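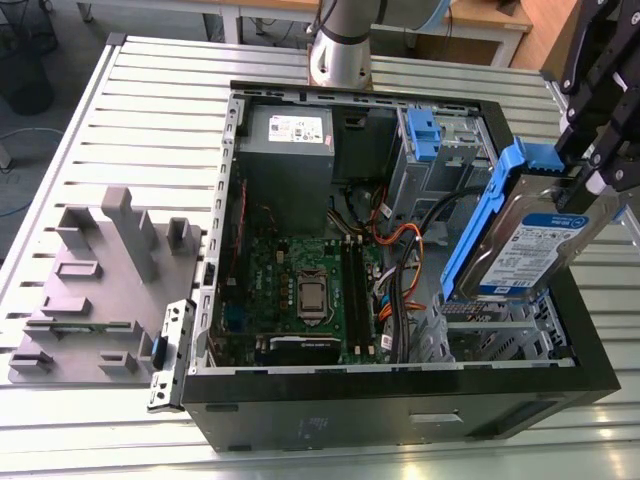

Cleaning and re-pasting a desktop processor

Thermal paste dries out over the years. When it does, the fan runs faster for the same work, the processor reaches its temperature limit sooner, and in bad cases the machine shuts itself down under load. Replacing the paste takes less than an hour. These notes apply to ordinary desktop towers with a socketed processor and an air cooler. Laptops and liquid-cooled systems need a different procedure.

Before you start

Record the temperatures first, otherwise there is nothing to compare against. Run a monitoring program, leave the machine idle for ten minutes, and note the processor temperature and the fan speed. Then run a heavy task for fifteen minutes and note both again. On the office machine used while writing this page, a Lorken tower, the fan sat at 2,527 rpm under load before the work.

You will need:

A cross-head screwdriver, medium size
Isopropyl alcohol, 90 per cent or stronger
Lint-free cloths or coffee filters
Thermal paste, non-conductive
A small dish for screws
An anti-static wrist strap

Any reputable non-conductive paste will do. Kaltlow standard grade was used for these notes. Avoid liquid metal compounds: they conduct electricity, attack aluminium, and gain little in a machine of this class.

Opening the case

Shut the machine down fully. Sleep is not enough. Switch off at the wall, remove the mains lead, then hold the power button for 5 seconds to discharge what is left in the supply. Unplug everything else from the back.

Lay the tower on its side with the removable panel facing up. Most panels are held by two thumbscrews at the rear or by a single latch. Slide the panel backwards before lifting. If it resists, look for a third screw before you pull harder, as the locating tabs bend easily. Clip the wrist strap to bare metal on the chassis, well away from paint.

Removing the cooler

Warm paste lets go more readily than cold. If the machine has been off overnight, start it and let it run for five minutes, then repeat the shutdown steps above.

Unplug the fan lead from the board. Note which header it came from; on many boards the processor fan header is checked at start-up and the machine will complain if it is empty.

Screw-mounted coolers: loosen each screw by two turns, working in a diagonal pattern, until all are free. Push-pin coolers: turn each pin in the direction of the arrow, then pull it upwards.

Twist the cooler a few degrees each way before lifting. Do not pull straight up. On pin-grid sockets the processor can come out with the cooler, even with the lever down, and bend its pins on the way. If the cooler will not twist, warm the machine again.

Cleaning

Wipe off the bulk of the old paste with a dry cloth, working from the outside of the heat spreader towards the middle. Dampen a fresh cloth with alcohol and repeat until the cloth comes away clean. Do the same to the base of the cooler. Leave the processor in its socket throughout, with the retention lever closed.

Fine marks left by earlier paste are harmless. Deep scratches on the cooler base can be lapped with 1,000 grit wet-and-dry paper on a flat sheet of glass, but this is seldom worth the trouble. Wash and dry the base thoroughly if you do it.

With the cooler off, brush the dust from its fins. Hold the fan blades still if you use compressed air.

Let both surfaces dry for two minutes and do not touch them again.

Applying the paste

Put a single blob the size of a small pea in the centre of the heat spreader. Mounting pressure spreads it. Large rectangular processors do better with a line along the longer axis. Too much paste is messy but rarely harmful with a non-conductive type — too little leaves dry corners, and those do matter.

Refitting

Lower the cooler straight down and do not lift it again once it has made contact. If you have to lift it, clean both surfaces and start over. Tighten the screws diagonally, two turns at a time, until they stop. Push-pins should click, and each should be checked from the rear of the board if the case allows it.

Reconnect the fan lead to its original header. Check that no cable touches the blades, refit the panel, and stand the tower upright.

Checking the result

Enter the firmware setup at first start and confirm that a processor fan speed is shown. If it reads zero, power off at once and check the lead.

Repeat the idle and load tests from the beginning. On the Lorken machine the idle fan speed settled at 740 rpm. Some pastes improve slightly over the first few days of use, so take a second set of readings after a week.

If temperatures are higher than before, the cooler is almost always seated unevenly. Remove it and look at the spread pattern: paste pushed to one side shows which corner was tightened first.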